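Clato to split gripper order after budget review

Clato has decided to buy its new hand-held grippers in two batches instead of one, after a review of what the equipment will cost to own as well as to buy. The first batch of nine will be ordered in April. A second order will follow in the autumn if the money set aside for repairs holds out.

The firm, which records everyday handling tasks for companies building robot arms, had planned to place a single order with its usual supplier, Nurkarow. That plan was dropped when the quote was set beside the running costs from last year. Purchase price made up less of the total than the team had assumed. Replacement pads, cables, storage and the time spent on checks all came out higher.

The budget for the first batch is 4,000 pounds for spares and servicing, kept apart from the purchase money. Last year the same heading came to 3,576 pounds, and there were fewer devices in use then. Antigoni Moschos, who drew up the plan, said the gap between the two figures was smaller than she would have liked.

"We have always treated spares as something you find the money for when a thing breaks," she said. "Then in March three things break and there is no money. I would sooner own fewer and keep them all working."

Two suppliers were asked to quote. Nurkarow offered the lower unit price but would only sell pads in full sets, with delivery in six to eight weeks. Narnico was dearer per device. It sells pads singly and will hold a small stock for regular customers without charge. Clato has gone with Narnico for the first batch and has left the second open.

The pads weighed heavily in the decision. They take most of the wear, and a worn pad can spoil a recording without anyone spotting it until the files are checked. Small, smooth items are the hardest on them — they have to be held firmly enough not to roll and gently enough not to split. In the last quarter the firm threw out 113 recordings in which the item had slipped. It has not worked out how many of those were down to the pads and how many to the person holding the device, and the plan says that should be looked at before the autumn order.

Fruit remains the main test item. It is cheap, it comes in a wide spread of sizes, and no two pieces are the same. The plan includes a weekly amount for it, which had been going through petty cash. Tomatoes, oranges and small berries are bought most often. Gloves have been moved on to the same budget line, along with tablecloths and trays.

Space was the other question. Clato looked at renting a unit from Öztürkmen, fitted out with fixed benches and overhead lighting, and decided against it for this year. The rent alone would have used up the money for the second batch. Work will carry on in ordinary rooms, on ordinary tables, which also suits the customers, who want their robot arms to cope with patterned cloths, daylight from a window and other objects close by. The firm will look at the unit again when the lease on its store room comes up.

There are some smaller changes. Each device will have its own record card, showing when its pads were last changed and who signed it out. Cables will be bought in two lengths. One device from the first batch will be kept back as a spare and will not go out on jobs unless another is being repaired. Staff had asked for padded cases as well, but these have been put off until the second order.

Training will take up a morning for each new operator, as before. The plan does not set aside extra money for it, although Moschos said it might need to if the autumn order goes ahead in full.

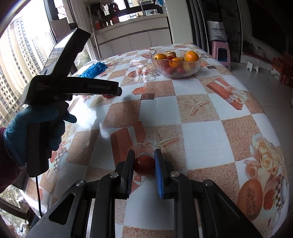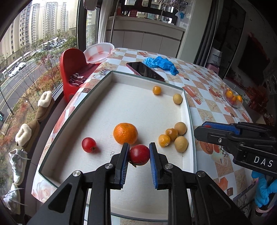

Picking up tomatoes with the hand-held grippers.

Not everyone who has seen the plan agrees with it. Aylin wrote to say that splitting the order would cost more in the long run, as two deliveries have to be paid for and the unit price may well have gone up by the autumn. She would have bought the lot from Nurkarow and kept a full box of pads on the shelf. She did agree with keeping the repair money separate, and asked whether the 4,000 pounds was meant to cover the older devices too, because the plan does not say.

Clato said it does cover them, and that the wording will be changed before the order is placed.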